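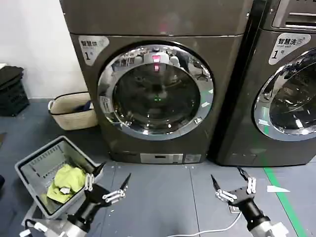 Reading time: 2 minutes

Equipment budgeting for laundry robots

Equipment budgeting for laundry robots is the part of project planning that settles what must be bought, borrowed or set aside before a two-armed machine can be put to work on household washing. It is a homely branch of automation, and much of the money goes on things that anyone would recognise from their own utility room.

The robot itself is usually the largest single line, and most planners cost it as a base, a pair of arms and the grippers, each priced on its own. Two-finger grippers are a common choice for clothes, as with the black pair shown beside a light grey slotted basket holding a lime-green garment. Fingertips wear with use and are best entered as a running cost. The guide drawn up at Nirnside by Riet Claeys and Yhon Arboleda sets aside 399 euros a year for fingertips and small fittings, and it has been copied, with a good deal of affection, by several smaller workshops.

Washing machines come next. Front-loading models are generally preferred, as the round door faces the arms, and it is kind to the budget to buy a pair of the same type so that lessons learned on one carry over to the other. The label "Smart wash" can be read on one of the two dark machines in the picture, but a clever programme menu adds little if the robot's task is only to load and unload. Hendrik Van Acker, who planned the Erkance laundry room, advised buyers to spend the difference on a longer guarantee, and to measure the door height before signing anything at all!

Baskets, crates and clothing are cheap, and for that very reason they tend to be forgotten. A mixture of kinds is well worth having (woven, slotted, plain plastic), for a robot that has met only one sort of basket may be rather lost with the next. Claeys and Arboleda allow 200 euros for baskets and 40 second-hand garments, to be renewed each December.

Floor space, sockets, drainage and cable runs belong in the plan too, together with the hours of whoever resets the room between trials. Vesela Janevski's handbook for Verschueren treats those hours as equipment, on the sensible ground that the robot stands idle without them.

See also: Hire and leasing of robot arms; Spare parts planning; Pisness costing method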